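3.2 Storage of small parts

The stock at the Munesside workshop consists of fixings and brackets left over from the Rathjen shelving order. At the start of the project there were 1,408 parts in 17 drawers, with no labels and several types mixed in each drawer. Parts were sorted by shape first and by hole size second.

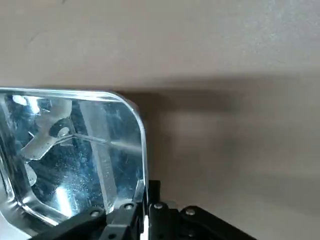
Container choice was limited to open cardboard trays and clear plastic boxes. Trays were cheaper but had to be lifted down before the contents could be checked. With a clear box, a bent metal bracket and the round hole near its end can be made out through the wall, although glare and scratches on the plastic make small details harder to read. For this reason a printed label was still fitted to each box, giving the Winberg part number and hole diameter.

Brackets accounted for 324 of the parts. A further 306 could not be matched to any entry in the parts list and were set aside for section 3.3.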